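Chapter 6
Choosing a Hand-Held Gripper Kit

Before a robot can learn to pick up a cup, somebody usually has to show it how. For years that meant steering the robot itself through the job, joint by joint, which was slow and rather hard on the wrists! A newer way is to put the gripper in a person's hand, fix a camera to it, and let them get on with the task while everything the gripper sees is saved.

You can now buy this as a kit, and this chapter looks at one of them, the Teltora hand set. We like it a great deal, though it has its faults and we will come to those in section 6.4. The set comes with two grippers, a charging dock and a licence for Jornow, the software that sorts recordings into single tries. Our test set had been used for 1,000 tries by the end of August, and the finger joints were still as smooth as on the first day.

Why choose household things for a first trial? They're cheap, they come in awkward shapes, and everyone already knows how to handle them. A mug is a lovely test object — it can be held by the body, the rim or the handle, and each grip asks something different of the fingers. Soft cloth underneath makes the job harder again, as it bunches up and tips things over. Ailbhe Mac Suibhne, who planned the trials for this chapter with Eimear Ó Néill, asked for a patterned sheet on purpose. A busy background is a fair test of any camera.

As you read, keep three questions in mind:

How do the pads meet a curved side?
How much of the work can the camera see past the fingers?
What changes when a second gripper joins in?

Section 6.1 covers the fingers and pads, section 6.2 the wide-angle lens, and section 6.3 working with two hands. The exercises at the end use 216 tries from our own trials, so you can begin even if your kit hasn't arrived.
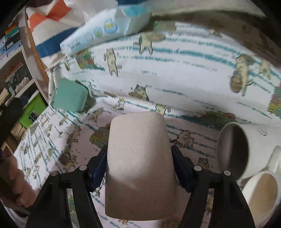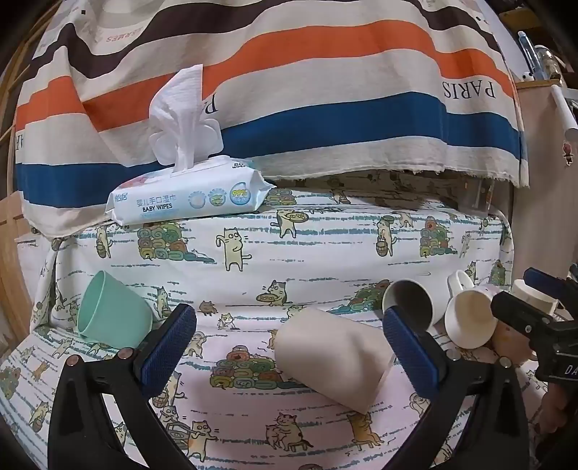
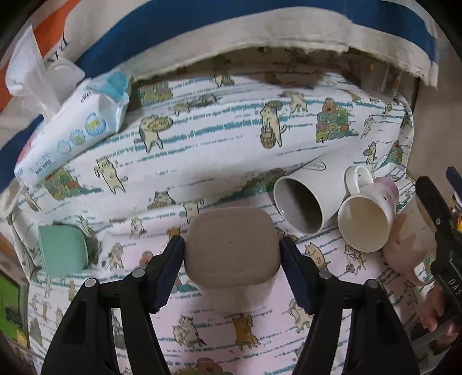
Figure 6.1 Gripper-camera views from the household trial. First: pads closed on an upturned mug. Second: jaws apart among the cups. Third: a taupe container held between the pads, with a second gripper at the right.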